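2025-12-26
Wukitz bench, gravity filter jugs

Quiet day in the building, so I finally got back to the slow-flow complaint on the Clusine jug. We had 218 mL/min through a fresh Feltik cartridge in May and everyone was happy with it (me included!), but the new lot of cartridges is noticeably lazier and I wanted to see for myself before writing to Sandhu about the carbon.

Soaked 2 cartridges from the new lot for 15 minutes each, same as the leaflet tells customers to do, then filled the top reservoir to the line and let it run through by gravity. The first one dripped along so slowly that I went and made tea and came back to find it still going. The second was better after I held it under water and gave it a good shake to get the air out, which makes me think a lot of this is trapped air in the carbon bed and maybe not the carbon itself. I'd like to believe that, anyway, as it would be a much cheaper thing to fix.

Taste was fine on both, no gray fines in the glass after the second fill. Hardness strips I didn't bother with, the packet had been left open and I don't trust them.

To do: repeat with a 40 minute soak, and dig out a cartridge from the old lot if there is one left in the cabinet. Please don't throw away the wet ones on the rack, I want to cut them open on Monday.
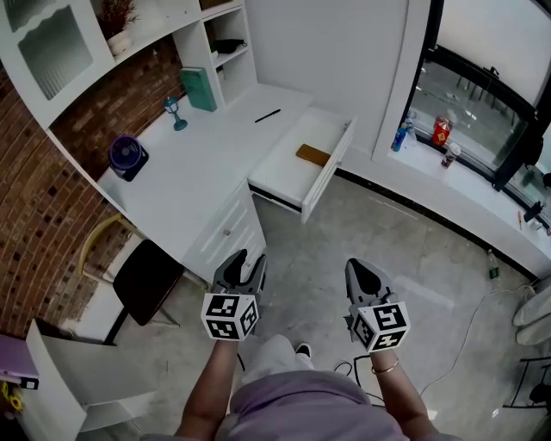 Room with the white desk, window on the right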